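Pre-purchase checklist, sidewalk delivery unit (Ivitz vs Skesex)
2 January 2023
Site: Mercado route, across from the hotel

1. Clear width past hydrant and curb furniture - OK. Sim run only, needs a tape on site.
2. Curb edge detection - OK for Ivitz. Skesex hugs the curb too close, ask for the setting before we sign
3. Paving seams - PENDING. Wheel kit is extra, $673 per unit, not in the first quote!!
4. Pedestrians near building side - OK, slow down and pass. Want it again with more people.
5. Shade to sun change, camera exposure - PENDING
6. Battery spare - FAIL. Quote says 2 units, zero spares. Add.

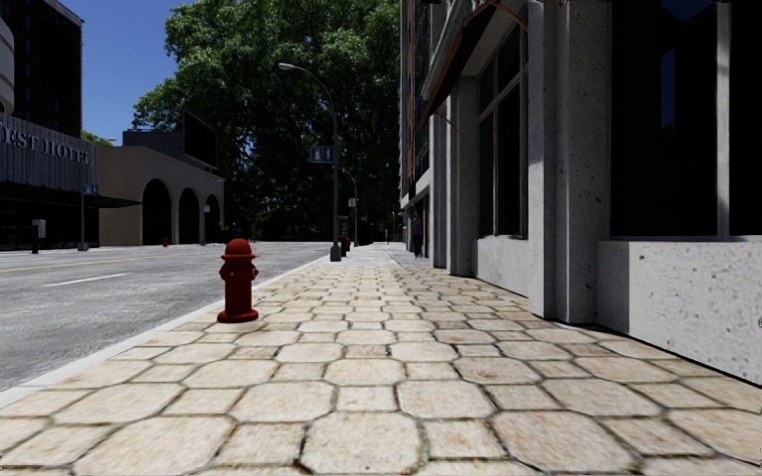 7. Stop distance at hydrant - OK both vendors. Get the numbers in writing.
8. Street crossing - not tested, out of scope untill phase two
9. Sim license - $2475 a year, renews in September. Goes on the operating budget, not equipment. Last time it went in the wrong line and we lost a month.
10. Service contract - FAIL for Skesex, no local parts. Ivitz ships out of Jivomport, ok.

Hold the order till 3, 5 and 6 are closed. No deposit before then. Item 1 can be done same day as teh site visit.

2 comments

routeplanner_k: is the wheel kit price per unit or per pair? my quote was per pair

dockside: We skipped the spare battery and regretted it. Put it in the first order, the add-on price is worse.

Reply | Report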